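Trolura puts the robot arm on hold and buys more grippers instead

June 25, 2023

So the budget meeting happened, and I sat through all of it so you don't have to (you're welcome). If you only read the first paragraph: Trolura is not buying a robot arm this year. The money goes into hand-held grippers, spare parts and paid hours, and the arm gets looked at again in March.

If you've been following along, you know this one has been dragging on since the spring. The original plan was a single arm on a wheeled base, from Gosselin, which would eventually open lockers, put parcels in them and close them again. I liked that plan! I argued for it at lunch more than once. But the quote came back with the base, the arm, the service contract and the floor survey all on separate lines, and by the time we got to the bottom of page two even I had gone quiet.

Kendra Tremblay put the case for waiting, and she did it with a spreadsheet, as she does. Her point was that the arm would spend most of its first year sitting next to a charger while we collected enough examples of people doing the job with grippers to train anything on. We can do the collecting now. We don't need the arm for it. Buy it once there's something to run on it, and with any luck there will be a newer model for the same money.

What got approved is 14 new hand-held grippers, which makes seven pairs, at $700 apiece. The order is with Jekumitz, who made our current ones, so the mounts and chargers we already have will fit. There's also $863 for spare finger pads and printed marker cubes, and I'm told that line was cut down from something larger. I think that was a mistake and I said so. We go through finger pads like nobody's business, and the cubes pick up scuffs every time somebody bumps a door frame. Trevor Bellamy thinks we should print the cubes ourselves, and he may well be right, but then somebody has to own the printer, and I noticed he didn't put his hand up for that part.

The paid hours were the bit that took the longest. Lockers sound easy until you start writing down the kinds you want covered. Recessed handles, little latches, wide doors, narrow doors, keys left in the lock, doors that sit low enough to make you crouch. Each of those wants its own set of recordings, and each recording is a person standing there with a gripper in either hand, going for a handle, over and over. I did a morning of it myself and my forearms complained until the following day. You get into a rhythm, though, and there is something weirdly satisfying about getting the fingers to sit properly on a handle.
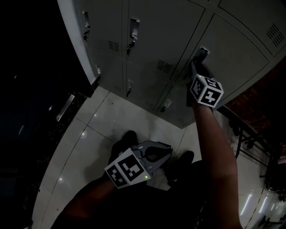 Trevor Bellamy wasn't happy with how the hours were worked out, and told the meeting that the plan pays for recording time and leaves out everything that comes after it. Somebody has to watch the recordings, throw out the bad ones and label the rest, he said, and if that comes out of the same pot then we'll have bought seven pairs of grippers and have people to use four of them. He wanted the order cut to eight grippers and the difference moved over to checking.

It was a good argument, and for a minute I thought it would carry. In the end it was a compromise. The full gripper order stands, but it comes in two deliveries, and the second one can be canceled without a penalty if the checking backlog gets out of hand. Kendra is going to report on the backlog every other week. We settled on 671 recordings as the point where we stop and take stock. Please don't ask me where that number came from. It was in the spreadsheet, the formula was long, and lunch had arrived.

A couple of smaller things that also went through:

The Nukine software license gets renewed for a year, on the plan we have now. There was a pitch for the bigger plan with more storage. We said no, and we're buying two plain hard drives for the back office.

Travel between sites gets its own line for the first time. Up to now people have been putting parking on their own cards and claiming it back weeks later, which was annoying for everybody. If you still have receipts from the spring, send them to Kendra before the end of the month.

Nothing was decided about gloves. Some people want them, some people say they make the trigger hard to feel, and we ran out of time. My own pair cost next to nothing and I'd wear them again, for what it's worth.

And the arm? Gosselin has agreed to send a fresh quote early next year, and they've offered a demo day at their place first, which I have already volunteered for — twice, in case the first email got lost. I asked for the new quote to be split up the same way as the old one, so we can lay the two side by side and see what moved. I'd also like a proper answer on the floor survey. If a survey is needed for every building we want to work in, that isn't a one-time cost, and it should never have been in the one-time column.

The first delivery of grippers is due in a few weeks. If you want to be on the recording rota, add yourself to the sheet by the coffee machine and put down which mornings you can do. Afternoons are mostly taken already. New people get a short practice session before their first proper shift, with me or with Trevor, and you should wear shoes you don't mind standing in.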